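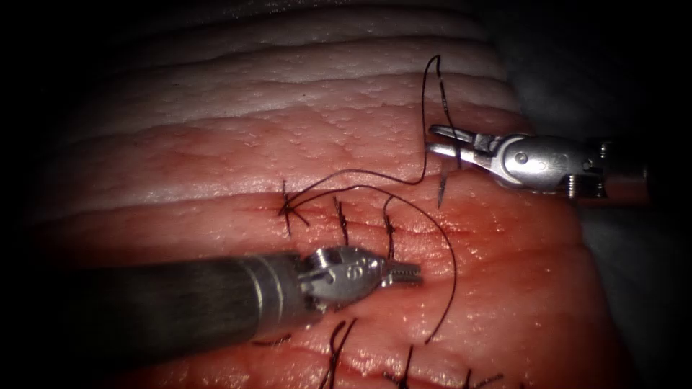
Middle row partly closed, needle in the right driver

Suturing demos: what are you keeping and what are you throwing out?
Started by clevley_loops, 1/4/24

Hi all! We've been collecting teleoperated suturing demonstrations at Wasville since June and I'm so happy with how it's going that I have to tell somebody. We're at 3,714 segments, where a segment is one of: pick up needle, position it, drive it through, pull the thread, tie, cut. Everything gets saved with the arm poses, jaw angles, foot pedal state and video, all on the same clock (getting the clock right ate most of our summer).

The plan is a policy that learns each segment separately, plus a little model on top that decides which one comes next. My question is about the ugly stuff. 1,992 of the segments are what I'd call clean. The rest have regrasps, missed grabs, long pauses, thread wrapped somewhere it shouldn't be. Do you train on those?

willems_j wrote:
Train on clean first, no question. We mixed everything in from day one and our policy learned to hesitate. It would come down to the pad, stop, back off, come down again, exactly like a tired operator. Very lifelike and completely useless! Get a baseline from your 1,992, then add the messy ones a little at a time and see what breaks.

Also, who's driving? One person or several?

clevley_loops wrote:
Three of us. Lotte Van den Broek does most of the sessions and she's wonderfully smooth. I'm the slow one. You can pick out my segments from the jaw angle plot alone.

skakusix wrote:
I'm going to disagree with willems_j. If you only train on clean segments, the policy has never seen a loop of thread where it didn't want one, and it'll meet one in the first minute. The recoveries are the best part of your data. Don't throw them out, label them!

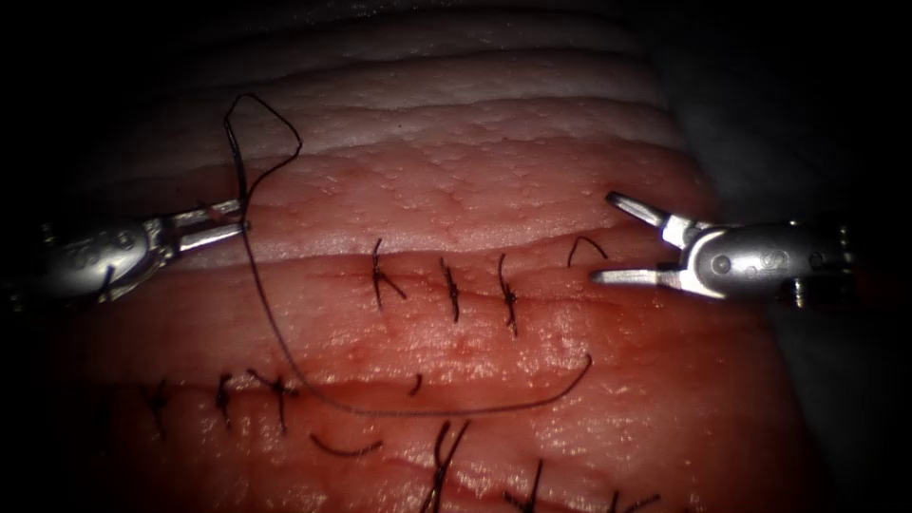 Thread is the whole problem in my opinion. Needles are rigid, you can track them, you can write down where they are. Thread goes wherever it likes, and every operator leaves it lying differently. Take the moment where the left jaws have the strand clamped, there's a big loop standing up over the folds, the tail is curled up near the middle of the pad and the right jaws are open with nothing in them. What's the next action? I can think of two reasonable answers, and your three operators would probably split on it. If you average over them you get a hand going to a place none of you would go. So I'd save operator ID with every segment and let the model condition on it.

willems_j wrote:
Operator ID, yes, fully agree. On recoveries I still say second, not first. With 50 hours of recordings I might feel different, but the early models are so fragile. And "label them" is easy to type. Who does the labeling? We tried it with 13 failure types and two people couldn't agree on half of them. "Slack" against "tangle" alone was a week of arguing.

skakusix wrote:
Thirteen is too many! We use four: missed, dropped, snagged, other. "Other" gets looked at once a month and so far we haven't needed a fifth. The operator taps a pedal when something goes wrong and again when it's fixed, so the start and end come free with the recording.

clevley_loops wrote:
Oh, the pedal idea is great. We have a spare one that isn't mapped to anything, I'm wiring it up tonight.

Lotte read the thread over my shoulder and wants to add that we shouldn't reset the pad between rows. Old stitches, cut tails, a needle parked off to one side, leave it all there. I was against this at first because I wanted every episode to start the same way. She thinks a policy that has only seen a fresh pad will treat every dark line as the thread it's supposed to grab,

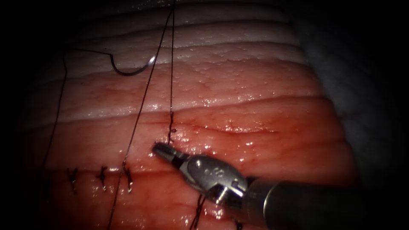

and I've come around to her side. So the new rule is that we swap the pad when there's no room left to stitch and not before. It does mean the "next segment" model has a harder job, and I'd love to hear how others deal with that. Do you feed it a history, or only the current view?

willems_j wrote:
History, but short. Last two segment labels plus the current view. Longer than that and ours started counting stitches and ignoring the camera.

Lotte is right about the old tails, by the way. Ours went after a cut end over and over until we put used pads into the training set.

skakusix wrote:
Current view only for us, plus jaw state. I don't trust the history, one wrong label and it carries the mistake forward. But we run a single row per episode, so maybe we just haven't hit the case where you need it.

clevley_loops wrote:
Two answers, two experiments! I'll run both on the clean set, then again with the pedal-marked recoveries added, and post the curves in this thread. If anyone has a good way to tell slack from tangle without a meeting, please send it over.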